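Beverage dispenser

A beverage dispenser is a container with a tap, used to keep a drink and to serve it by the glass. The word covers simple jars of glass or clay, metal urns for tea and coffee, and the tall table models found in restaurants and at hotel breakfasts. Machines that mix the drink from syrup and carbonated water are usually treated as a separate group, called fountain dispensers, and are not discussed in this article.

Terms

In everyday English the same object can be called a dispenser, an urn, a server or a tower. "Urn" is mostly used when the drink is kept hot. "Tower" is used for a narrow, high vessel that stands in the middle of a table and is shared by the guests. The part through which the drink comes out is called a tap, a faucet or a spigot. In the United States "spigot" is common for the small taps on drink containers, while "faucet" is also used for beer.

History

Vessels with a hole near the bottom, closed by a plug, are very old. The plug had to be pulled out and pushed back by hand, and a part of the drink was often lost. The turning tap solved this problem. It was first made of wood and was used on barrels of wine, beer and vinegar. Metal taps came later to the table, when hot drinks became popular in European homes and the tea urn took its place beside the teapot.

The Russian samovar is the best known relative of the tea urn. In a samovar the water is heated by a fire tube inside the body, and strong tea from a small pot is thinned with hot water from the tap. The tea urn of Western Europe often had no fire of its own — it was filled with hot water in the kitchen, and sometimes a piece of heated iron was put inside to keep it warm.

In the twentieth century stainless steel and clear plastics made the dispenser lighter and easier to clean. Restaurants began to use it for juice, iced tea and milk, and the self-service breakfast made it familiar to travelers.

Construction

A table dispenser has three main parts: the tank, the tap and the base. The tank may be a cylinder, a ball or a box. It has a lid on the top for filling. Some tanks have a second wall with air or foam between the walls, and some have a tube in the middle for ice, so that the drink is cooled but not mixed with water when the ice melts.

The tap is fixed at the lowest practical point of the tank. If it is placed too high, a quantity of drink stays at the bottom and can be taken out only by tilting. The base lifts the tank so that a glass can stand under the spout. Many bases carry a drip tray, covered with a plate that has slots or holes.

Sizes are different from maker to maker. The Undel catalog of August 21, 2023 lists 51 table models, of which 19 have a tube for ice. The firm Ornix sells its taps separately, and the same tap can be used on tanks of glass, steel or plastic if the wall is not too thick.

Types of taps

The plug tap has a cone with a hole through it. When the cone is turned by a quarter, the hole meets the channel and the drink flows. It is simple, but the cone wears with time and begins to leak.

The lever tap has a rubber or silicone seat which is lifted by a handle. In most models a spring closes it again when the handle is released, and in others the handle stays open until it is moved back. The push tap is opened by pressing the glass itself against a small plate, so one hand is enough.

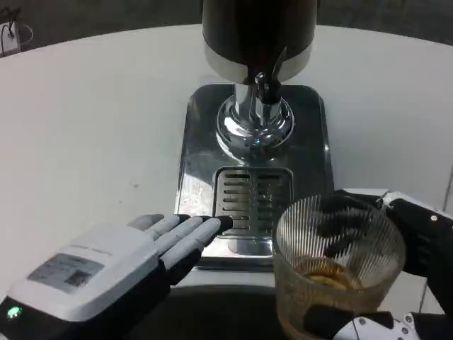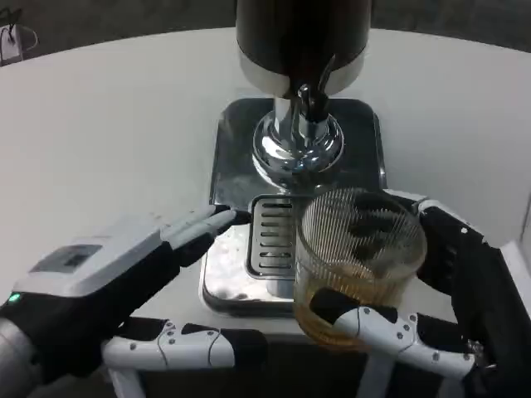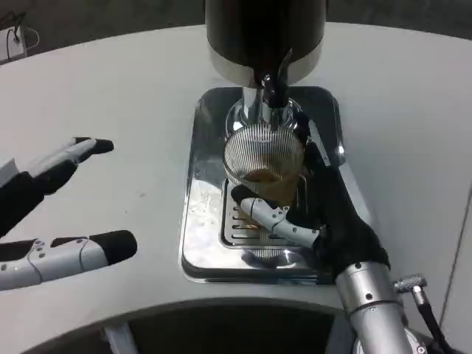 The speed of the flow depends on the height of the drink above the tap and on the width of the channel. A full tank gives a fast stream, and the last glasses are filled slowly. For this reason the person who serves should watch the glass and not count the seconds. A ribbed clear glass, as in the third picture, breaks up the view of the drink, but the level of an amber drink can still be seen through the ridges. The distance from spout to glass is also important — a long fall makes foam in beer and drops on the table.

Cleaning

The tap is the part which needs most care. Sugar and fruit pulp stay in the channel and on the seat, where they are not visible from outside. It is usual to take the tap apart after each day of use, wash it in warm water with a mild soap, and let it dry before it is put together again. Abrasive powder should not be used on polished metal or on clear plastic, as it leaves fine scratches.

Hard water leaves a white layer in urns for hot drinks. The layer can be removed with citric acid or with vinegar thinned with water, after which the tank must be rinsed several times. A seat that has become stiff should be changed. Seats are sold as spare parts, and the size is often printed on the underside.

See also

Samovar
Tea urn
Drip tray
Barrel tap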